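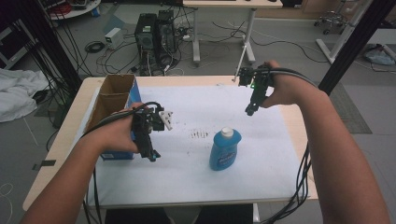
Table with white paper laid over it, Ziltgate house

Home | Our Families | Give | Checklists

August
By the Ziltgate Family Homes team

Move-In Safety Checklist, with Comments

Please go through this slowly before any family gets their keys. We have 213 children in our homes this year, bless them, and every one deserves a safe place to sleep and do schoolwork!

[x] Smoke alarms, one per bedroom and one in the hall. Tested, all fine. Please write the battery month on the lid.
[x] Hot water. It was running too hot at Lurkgate, so we turned the heater down and will check again at 9 a.m. on move-in day.
[ ] Stair rail. Still loose at the bottom (it was on the last list too, I'm afraid). Needs longer screws.
[x] Window guards upstairs. On and tight, and a grown-up can still open them in a fire.
[ ] Bunk beds. The Plunov sets are in, but the ladder on one has no hooks. No child under 5 on the top bunk, please.
[x] Outlet covers. Done in every room, with spares in the kitchen drawer.
[ ] Baptiste Street back step. Cracked right across. We have up to $400 set aside for it and would love it poured before school starts. 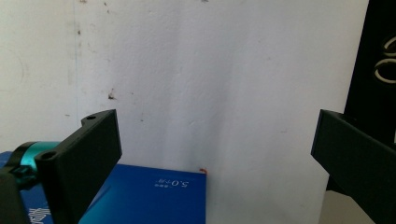 One mother wrote to ask if she could walk through with us and bring the children, as they would feel better knowing the way out in a fire. Yes, of course, and please do! We have added it to the list:

[ ] Family walks both ways out together and picks a meeting spot outside.

Ziltgate Family Homes, P.O. Box 1688 | Back to top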